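Server Room Quarterly Inspection: Checklist and Comments

Print this page | E-mail this page

Site: Trarodia, Hall B
Inspected by: Colton Hawthorne
Reviewed by: Ngọc Huỳnh
Date: December 11, 2022

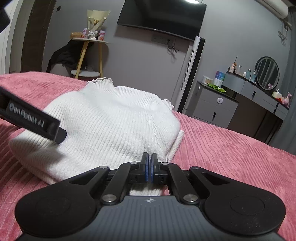 Items are marked OK, ACTION or N/A. Comments are required for every ACTION and optional otherwise. Items carried over from the November walk-through are marked (C).

1. Access and egress

1.1 Card reader logs match sign-in sheet. OK
1.2 Exit doors open without a key from inside. OK
1.3 Aisles clear of cartons and packing. ACTION (C)
Comment: Pallet of Kastico rail kits still in the cold aisle beside rack 7. Clearance is under the site minimum. Liette Hiebert to move it to the staging cage.

2. Power

2.1 UPS self-test passed on both strings. OK
Comment: String A reported 89 per cent capacity. Replacement threshold for this model is set at 80.
2.2 A and B feeds on separate PDUs for all dual-corded servers. ACTION
Comment: Two Pruretti storage nodes have both cords on the B side. Re-cord in the next change window. Do not do it live; the second supply on the lower node is showing an amber fault.
2.3 PDU load below limit per phase. OK
2.4 Emergency power-off cover fitted and labelled. OK
2.5 Generator transfer test. N/A
Comment: Scheduled separately by the building.

3. Cooling

3.1 Supply air within range at all sensors. OK
3.2 Blanking panels fitted in unused rack units. ACTION (C)
Comment: Panels missing where the old Ağca hosts came out. Exhaust air is recirculating to the front of the rack. Panels are on order.
3.3 Condensate pans clear, leak rope tested. OK
Comment: Alarm reached the monitoring console in 15 seconds.
3.4 Filters changed on schedule. OK
3.5 Floor tiles seated, cut-outs brushed. OK
Comment: One brush grommet is worn but still seals. Recheck next quarter.

4. Fire protection

4.1 Smoke detection panel shows no faults. OK
4.2 Suppression cylinder pressure in the green band. OK
4.3 Portable extinguishers tagged and in date. ACTION
Comment: Tag on the unit by the loading door is illegible. Bernardo Guerreiro to have it re-tagged by the service contractor.
4.4 Cable penetrations sealed. OK

5. Racks and cabling

5.1 Racks bonded to ground, straps tight. OK
5.2 Heavy equipment mounted low, anti-tip feet out. OK
5.3 No cable strain at patch panels. OK
Comment: Fibre to the core switch was re-dressed after the last visit. Bend radius is acceptable.
5.4 Server lift inspected before use. ACTION
Comment: Brake drags on the left rear castor. Lift is locked out until repaired. Two-person lifts only in the meantime, and nothing above shoulder height.

6. Follow-up

ACTION items are to be closed within 10 working days, except 2.2, which waits on the change window. Closure evidence goes to Amrit Caron with the item number in the subject line. Item 1.3 has now been raised twice and will be escalated if it is still open at the next inspection.

Related items
Hall A inspection checklist
Battery string replacement procedure
Lockout and tagging for lifting equipment
Blanking panel sizes and part codes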